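Front loader door gasket smells after 2 months

relu_h
Laundry room has a row of stainless front loaders. One has developed a sour smell at the door gasket. Hot cycle with citric acid, no change. Drain filter is clean.
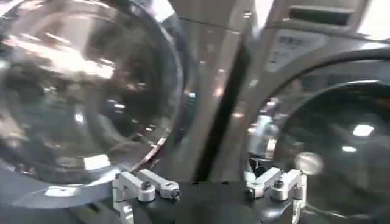 The gap between machines is narrow, so pulling one out for access means moving its neighbor too. I would like to avoid that.

svatopluk67
Fold back the lower lip of the gasket and wipe inside it. Residue collects there and a hot cycle does not reach it.

Charvat_E
Disagree on the cause. Sour usually means too much detergent. Halve the dose for 5 loads, then judge.

svatopluk67
Halving the dose won't remove what is already in the fold.

relu_h
Wiped the fold — gray sludge, plenty of it. Will also cut the dose and leave the door open overnight.

Charvat_E
Check the dispenser housing as well.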